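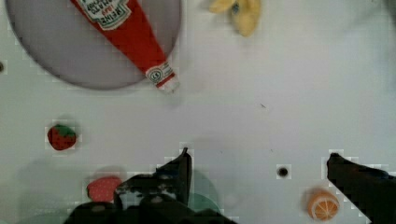 Kamlesh Sengar would like to know who decided a child learns to eat an orange by picking up a toy one. He put the question to the Gurinitz parks and schools board on Tuesday, August 24, 2021, in the first five minutes of public comment, and he did not get much of an answer.

The board was taking up a plan to buy play food sets for the town's preschool rooms. The sets come from a company called Prurum, which sells them under the name Godiretti, and they are the usual thing: toy fruit, a plate to put it on, a few pretend groceries. Prurum says children who sort and serve play food get used to the look and names of produce and become more willing to try the real stuff at lunch. The board voted to go ahead with 95 sets at a total of $2,230, with delivery promised in September.

That is not a lot of money, as two board members pointed out. It is also not the whole bill. Storage bins and a one-day training for classroom staff are priced separately, and the training alone runs $1,000. What a grown adult needs to be taught about a toy banana was not explained at the meeting. The Prurum representative, who joined by phone, said the session covers "guided mealtime play" and comes with a binder.

Asked for evidence, the company sent over a four-page handout. It has plenty of color and a quote from a happy parent. It does not say how many children were watched, how long anyone watched them, or whether they ate any more fruit at the end than they did at the start. One chart has no numbers along the side. A board member asked if there was a longer report behind it and was told one was being prepared.

Nobody at the meeting argued that pretend food is bad for children. Preschools have had play kitchens for as long as most people can remember, and children plainly like them. They set the table, they take orders, they put ketchup on a strawberry and tell you to eat it. Teachers who spoke said it gets shy kids talking, which sounds right and which no one needed a handout to find out. The trouble is with the bigger claim. Liking a toy strawberry and liking a strawberry are different things, and anyone who has packed a lunch for a four-year-old knows how often the real one comes home.

There is also the matter of what goes into a set. A healthy eating program might be expected to leave the ketchup out. Prurum's written answer to that was that condiments "reflect the real family table," and maybe they do, but then it is hard to see what separates the Godiretti set from any tub of play food on a store shelf, apart from the binder.

The Paracha Street preschool has had a trial set since spring. Staff there told the board that the pieces were popular and that the smaller ones tended to wander off into coat pockets. They had not kept track of what the children ate at lunch because no one had asked them to. The board did not ask them to start, either. A motion to have the classrooms keep a simple lunch record through the fall failed for lack of a second.

Board members who backed the purchase said the old play food in several rooms was cracked or missing and had to be replaced with something. Fair enough. That would have been a fine reason to buy new toys, and it would have fit on one line of the agenda. It was listed as a nutrition item all the same, and it will be paid for out of the nutrition budget, the same one that covers the afternoon fruit snack. The snack is not being cut this year, the board's chair said. She would not speak for next year.

Sengar, who stayed until the vote, said afterward that he had no quarrel with the toys themselves and that his own daughter would be glad to have them. He said he would have bought a crate of oranges.

The training date has not been set. The sets are due in classrooms by the end of the month they arrive, and the board has asked Prurum for a copy of the longer report when it is finished. No deadline was attached to the request.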